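I finished The Salt Road to Brerncombe on Friday night, all 359 pages of it. It's Helju Venckus's second novel and I liked it more than her first.

Liis comes home to run her late aunt's ferry and finds a stranger living in the boathouse.

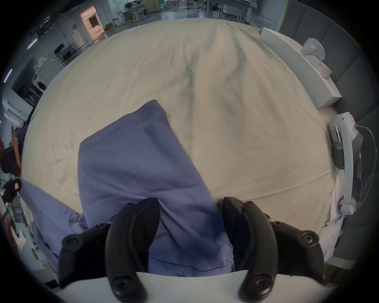 He's called Aigars and he isn't much of a talker. The romance takes its time – they don't kiss until well past the middle – and I didn't mind the wait. The chapters with the neighbours at Plellside were my favourite part.

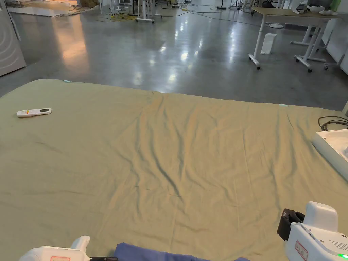
White remote on the olive cloth.

My one grumble is the ending, which wraps up the aunt's letters in 4 pages. I'd have happily read another chapter.
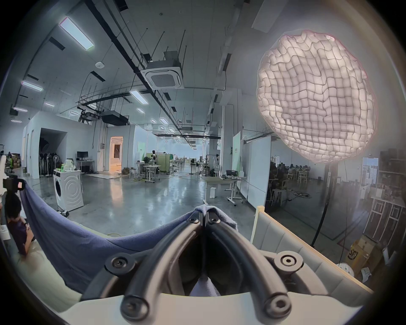
Brerncombe, November

That's the heading on the last letter, and I went back and read it twice. The third book is due next year and I've already put my name down at the library.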